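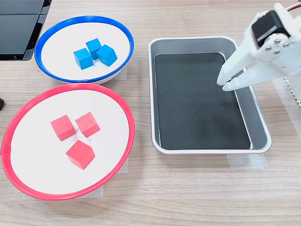 Fig. 2. Blue and red dishes with cubes, metal tray alongside.

Section 4. Setting Up the Sorting Table

This section covers the Hollada color sorting set on a single table. Check the contents against the packing list in Section 2 before you start. If a piece is missing, the order number is on the lid of the carton.

4.1 Before you begin

Choose a level tabletop. Wipe it with a barely damp cloth and let it dry, or the tape will not hold. The two dishes and the tray need a clear width of 127 cm if people will be working from both ends. For one person at one end, less will do.

4.2 Placing the dishes and tray

1. Set the blue-rimmed dish and the red-rimmed dish next to each other with the rims close together. Leave room for a fingertip between them.
2. Press a strip of clear tape against the table under the edge of each dish. Use the low-tack tape. Packing tape lifts the finish on older tables.
3. Put the metal tray where it can be reached without leaning over the dishes.
4. Push each dish lightly from the side. If it slides, replace the tape.

Note: The tray is the starting place for cubes that have not been sorted. It can also be used at the end, for collecting everything before it goes back in the bag.

4.3 Loading the cubes

1. Tip the cubes from the bag into your hand, not straight into a dish. The rims scratch.
2. For a first round, place the blue cubes in the blue dish and the red cubes in the red dish. Let the group look at the finished layout for a minute.
3. For the mixed round, move one blue cube over to the red dish, in among the red ones.

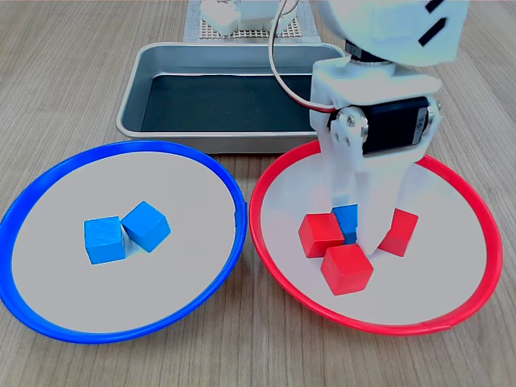 The Gundeck play center wrote to us that one cube in the wrong dish was plenty for their younger group, and that moving more than that turned the round into a guessing game. They asked for this to be put in the guide.

We have kept it as the standard mixed round. Older groups can start with all the cubes in the tray.

4. Ask for the odd cube to be moved to the matching dish. Cubes should be set down flat and well inside the rim.
5. Check both dishes. The round is finished when each dish holds one color only. The cubes do not have to be lined up or squared to each other.

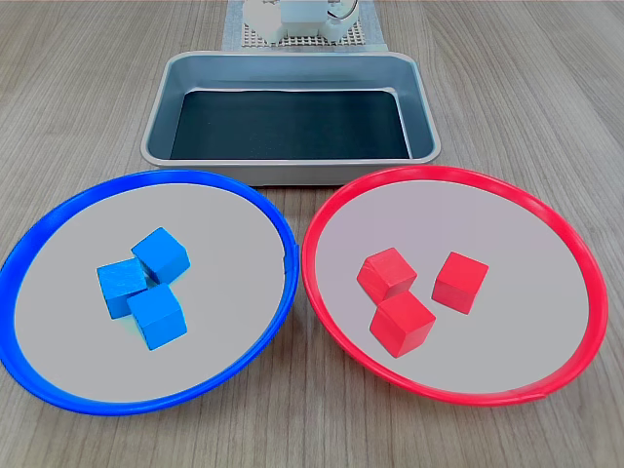 Leave the cubes where they are until everyone has had a look, then clear the red dish first and the blue dish second.

CAUTION: Small parts. Keep the cubes away from children who still put things in their mouths.

CAUTION: Do not soak the cubes. The color may run and the wood may swell. Wipe them with a dry cloth.

4.4 Packing away

Peel the tape slowly, pulling it back along the table. Stack the dishes with a sheet of paper between them. Replacement cubes are listed under part 257 in the back of this guide.

We use cookies to remember your language and region. Accept all | Manage settings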